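Trunbridge visit notes: handheld grippers, morning and afternoon
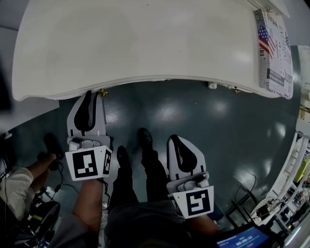
Both grippers in hand by the curved white table, timer on the tablet at 00:00:14.

Typing this up on the train so forgive the state of it. Went over to Trunbridge in October to see the handheld kit Biljana Pavlović has been going on about since spring. Amr Lahlou came too, mostly to ask about cables. Got there late, wrong entrance, then the wrong building, then coffee.

What we wanted to know: are the handhelds any better to work with than the leader arms we have now? We've been on the Vukčević arms for two years and everyone moans about the wrist joint. Biljana's lot moved to handhelds for almost everything except the heavy bin work.

First go. You hold one in each hand, curved fingers out front, marker cube on each so the tracking can find them. Lighter than I'd feared at first, less light after half an hour. My forearms knew about it by lunch. Weight is all forward of the grip, and you end up tucking your elbows in without meaning to. Amr held his much further out and gave up sooner.

Fingers. Two sets to try, the Camis ones and the Mornari ones. Camis are softer, close nicely round a mug handle, forgiving if you come in crooked. Mornari are stiffer and better for anything thin. I could get a bank card off a table with the Mornari on the second try, never managed it with the Camis. Against that, the Mornari tips skid on shiny boxes and I dropped the same tea carton over and over. Biljana says they swap fingers depending on the task and it takes a couple of minutes with a hex key. Took me a lot longer, but I had the wrong hex key.

Tracking. Good when the cubes face the right way. Roll your wrist too far inwards and it goes. They have a beep for this now, quite a rude beep. I set it off constantly in the first run and hardly at all by the last, so you do learn. Amr asked about glare off the marker faces and got a long answer I didn't write down, sorry, will ask him.

Cables. The sore point. One lead from each mount, and you do feel it tug when you reach across yourself. Somebody minds the leads during long runs and it does make a difference. A battery pack version exists but adds weight in exactly the place you don't want it. Biljana's view is that people complain about the cable for a day and about the battery for ever.

Numbers, for those who only read the numbers. They gave us their counts for a single week on the same folding task: 344 usable runs on the leader arms, 426 on the handhelds, same people, same hours. Not the huge jump I was led to expect, but the handheld runs were shorter and there was less resetting betwen them. Their target for the full set is 2,000 and they reckon they'd have missed it on arms. No figures for how the trained policy does afterwards, which is the bit I really wanted. Promised for later.

Controller side, quick. Leader arms win on one thing, which is that you can't ask for a pose the robot can't reach. With the handhelds you can, easily, and you find out when it's played back. They run a reach check after each run and bin the bad ones. Amr thinks this could be done live. Biljana thinks Amr should come and write it then.

After lunch we tried the leader arms again for comparison, straight after the handhelds. Felt like moving furniture. Fine for slow careful stuff though, and I was steadier on the peg task with the arms than with anything else all day. Wouldn't get rid of ours.

Things to chase:
Price for a pair with both finger sets. Asked, got a shrug.
Whether Camis do a narrower tip.
Wrist strap or some sort of forearm rest, Biljana has a drawing.
Amr's notes on lighting.
Can we borrow a pair for 2 weeks? She said probaly, after their run finishes.

Lunch was decent, soup. Parking is round the back and not at the front, whatever the map says. More when the loan is sorted.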